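Category: Workshop and Storage / Consumables

Re: [shed-list] Sorting electrical tape by colour

Booker Whitlock wrote:
> I've got rolls of tape in every drawer and never the colour I'm after.
> Does anyone keep theirs in a tray, or is a peg better? Also wondering
> whether the Grusten rolls are worth the extra over the Vundton ones.

Booker,

I went from a peg to a tray in October and won't be going back. On a peg the colour you want is always at the back, and the rolls get squashed out of round. A shallow tray lets them lie flat, and you can read the colours from across the bench.

I do six colours: red, white, yellow, black, blue and a dark teal. Red and white go in first as I use them least. The other four get put down on the cloth while I'm working – easier to grab – and go back in at the end of the day. If your cloth is green, as mine is, put the teal somewhere else. It's hard to spot.

Tray and cloth, then the red close up: 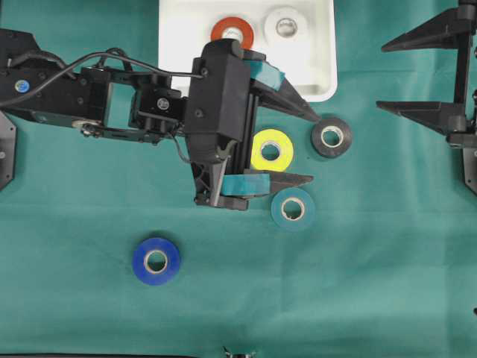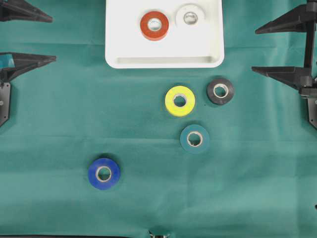
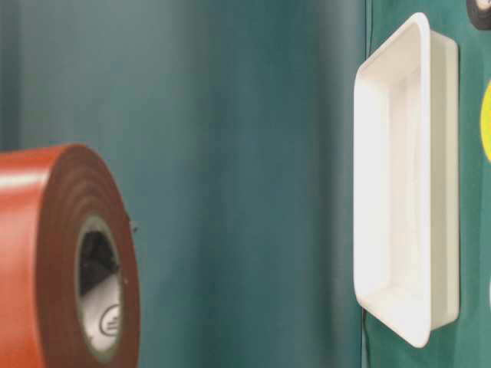 As for brands, I've used both. Vundton is fine indoors but goes gummy in a hot shed. Grusten costs 3 dollars more a roll and the end stays put. Sirnov do a mixed carton, part number 977, if you want all the colours in one go. Fold the last bit of tape under itself before you put a roll away and you won't be picking at it with a fingernail next time.

I can measure the tray for you if you're planning to build a drawer for one.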